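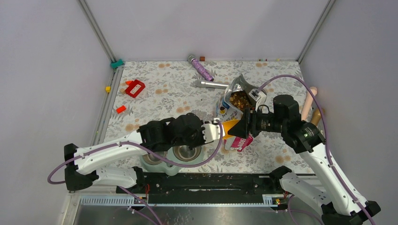

Orestis asks whether an opened bag counts as "packed" if the top is folded over. No. Folded is folded, it still goes stale and it still spills. Needs a clip or a jar. Leave this one in your notes, it comes up every term.

**Unit 4: Table to cupboard (dry snacks, small stuff)**

Monday group, Billavstead kitchen room. Bring the Plolla sheet from last time, we fill in the back.

Order of work:

- food first, always
- then anything with a cap or lid (check the cap)
- then small loose pieces
- cloth last

Granola and nut mixes: fat in the nuts is what goes off. Air + light + warm shelf = bitter taste. Foil lining helps while the bag is sealed, does very little once it's open. Squeeze the air out from the bottom up, fold twice, clip. Write the day you opened it on the bag, not on the clip (clips move around!!).

Jar or bag? Jar if you eat it slowly. Bag is fine if it's gone in 10 days. Zika jars are in the tall cupboard, wide necks on the left, please put them back with there lids on.

**Toys and tools on an eating surface**

Sand toys, garden toys, blocks. Separate tub from anything used for food, even if it looks like a scoop. Especialy if it looks like a scoop.
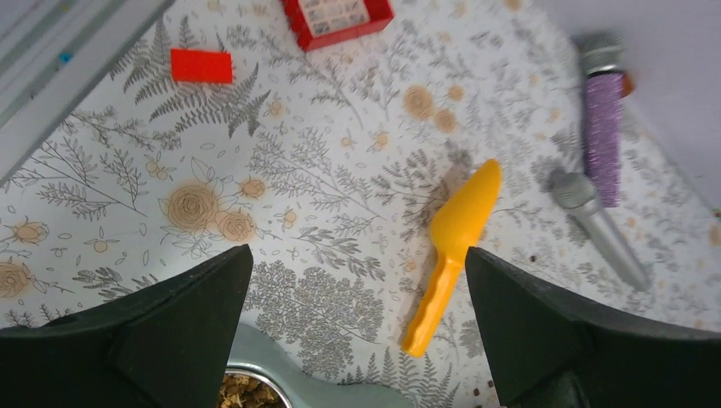

Wash plastic ones in warm soapy water, rinse, air dry 20 minutes handle up. Grooves in a handle hold dirt, so old toothbrush. Don't soak anything with a paper label.

Patterned cloths: crumbs hide in a busy print. Run a flat hand over it, don't trust your eyes. Shake outside, then fold in from the corners. Gündoğdu handout p. 2 has the fold if you missed it in July.

**Pouring from a bag**

1. Bag upright, hold it low and at the side
2. Open the top wide before you tip
3. Bowl close, tip slow
4. Stop with a bit left, check for dust at the bottom
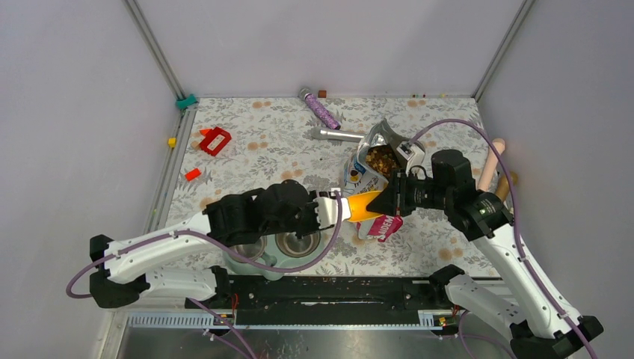
*Fig. 3. Open snack bag, nuts and granola-like pieces.*

For next week: one shelf at home, before and after list, half a page. Hand in at the start, not the end.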